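How do racing cars stick to the track?

Hello again! I've been wanting to write this one for ages, because it's the question I get asked more than any other, and I used to wonder about it myself when I was small and sitting on a cold grass bank with a flask of soup.
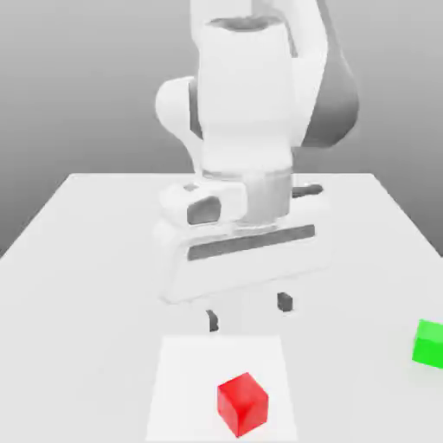
First, a thing to try with your hand

Next time you're a passenger in a car, ask if you can put the window down when you're going fairly slowly on a quiet road. Keep your arm inside and just hold your palm up near the gap. Can you feel the air pushing? Air feels like nothing at all when you're standing still in it, but once you start moving it pushes back, and the faster you go the harder it pushes.

And it gets harder very quickly! If a car doubles its speed, the push of the air doesn't just double, it becomes four times as strong. Remember that, I'm coming back to it.

What makes a tyre grip?

A tyre grips because its rubber is soft and the track is rough. If you looked at a track through a magnifying glass you'd see lots of tiny bumps and dips, and the rubber squashes down into them. Try pushing a rubber (the pencil sort) across a table with one finger, ever so lightly. It slides. Now press down hard on top of it and push again. Much more difficult!

So pressing down gives you more grip. The easy way to press a tyre down would be to make the car heavier, wouldn't it? Fill it with bricks! But a heavy car is slow to get going, slow to stop, and it wants to carry straight on when you'd like it to go round the corner. Racing people want the pressing without the bricks.

An upside-down wing

You've seen the wings on an aeroplane. They're shaped and tilted so that when air rushes past, the wing is pushed upwards, and up goes the plane with everybody's suitcases. Now turn that wing the other way up and bolt it to a car. When the air rushes past, the car gets pushed down instead.

We call this push downforce. Most single-seater racing cars have one wing at the front, low down by the nose, and another at the back, up high where the driver can't see it except in the mirrors.

Here's the part I love. Remember how the air pushes four times as hard when you go twice as fast? That goes for downforce too. So a car with wings grips better in a fast corner than it would if it crept round slowly. It feels completely the wrong way round, and new drivers find it very hard to believe. Their heads are telling them to slow down, and the car would be perfectly happy to go quicker – up to a point, of course. There's always a point.

What about the old cars?

If you go to a museum and look at racing cars from your great-grandparents' time, you won't find wings on most of them. They have long bonnets, skinny tyres and big thin steering wheels. Designers in those days mostly worried about making a car slip through the air easily, and some of those cars were wonderfully smooth and pointy, like fish.

The trouble was that a smooth, rounded shape can get a bit of lift, just like an aeroplane wing. At high speed the car went light on its tyres and the steering felt floaty. No thank you! On top of that, lots of the old tracks were bumpy, so the whole car could hop into the air and come down with a thump.

My favourite old track to walk round is Walisness. There's hardly anything left of it now, only one curve of cracked concrete with brambles growing through the joins, but it's tilted like the side of a bowl. Tilting a corner is called banking, and it's another clever way of helping a car get round. On a steep banking, the track itself leans in and helps to turn you. I tried to run up it once and had to finish on my hands and knees.

Too much of a good thing

You might be thinking, why not put enormous wings on everything? I thought so too! But a wing doesn't only push down, it also holds the car back a little. That holding back is called drag. Big wings mean lots of grip in the corners and a slower car on the straights. Small wings mean you fly along the straights and then have to tiptoe round the bends.

So the wings get changed to suit the track. For a twisty one with 20 corners, a team would probably choose plenty of wing. For a track that's nearly all straights, they'd take some off.

Make your own

You need a toy car, a piece of card, some sticky tape and a hairdryer on its cool setting (ask a grown-up first, and keep it well away from water).

Cut a strip of card as wide as your car and fold up the back edge a little way. Tape it to the back of the roof with the fold sticking up. Put the car on kitchen scales, set them to zero and blow air at it from the front. Watch the number. Then bend the fold up a bit more and have another go. My best was 11 grams, with a car no longer than my finger. If your car keeps rolling off backwards, a tiny blob of sticky tack under each wheel will hold it.

Words to remember

Downforce: air pushing a car down onto the track.
Drag: air holding a car back.
Banking: a corner that's tilted like the side of a bowl.
Grip: how well the tyres hold on.

Next time I'm going to have a go at explaining gearboxes, and I'll need a bicycle for that one.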